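Betreff: Re: [kollegium] Roboter im Haushaltsdienst, wie läuft das bei euch?
Von: Kulap Ratanaporn
Datum: 18. Oktober

Magdy Bennani schrieb:
> Hallo zusammen, bei uns in Wolde reden alle davon, dass ab März
> die zweiarmigen Geräte mit in die Familien gehen. Müssen wir dann
> nur noch danebenstehen? Und wer macht die Küche?

Hallo Magdy, hallo Liste,

danebenstehen, schön wär's! Wir in Flerelley haben seit dem Sommer 2 davon im Dienst, und ich lauf mehr als vorher (mein Schrittzähler ist begeistert). Küche und Wohnzimmer sind jetzt Robotersache, jedenfalls auf dem Plan:
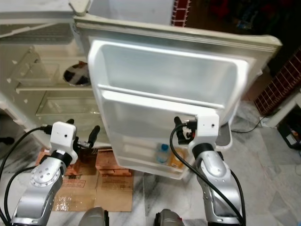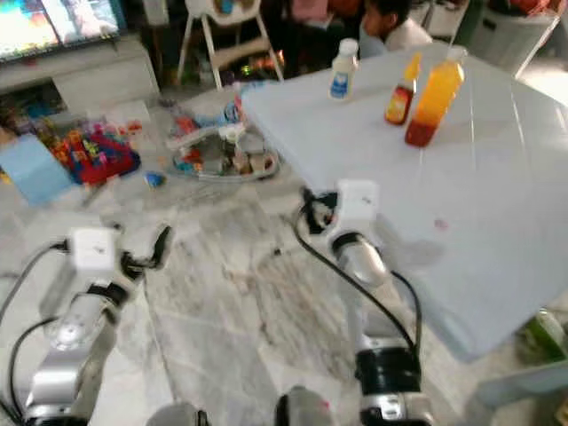 Was sich für mich geändert hat, ist vor allem der Papierkram. Früher hab ich geputzt und bin heimgegangen, jetzt schreib ich nach jedem Einsatz 12 Punkte ins Protokoll, und Lertchai will die bis abends haben. Und mein Blick hat sich verändert! Bei so einem Boden wie im Wohnzimmer, mit der Wanne voller Kleinteile und dem Haufen bunter Bausteine daneben, frag ich mich inzwischen als Erstes, was ich selber wegräume und was ich dem Greifer lasse. Mit Kind im Zimmer bleib ich sowieso immer dabei, da diskutier ich auch mit der Einsatzleitung nicht.

Stunden hat übrigens keiner verloren, aber der Zuschlag von 50 Euro im Monat für die Betreuung der Geräte kam erst, als Thitima nachgehakt hat. Also fragt das VORHER, am besten schriftlich.

Liebe Grüße
Kulap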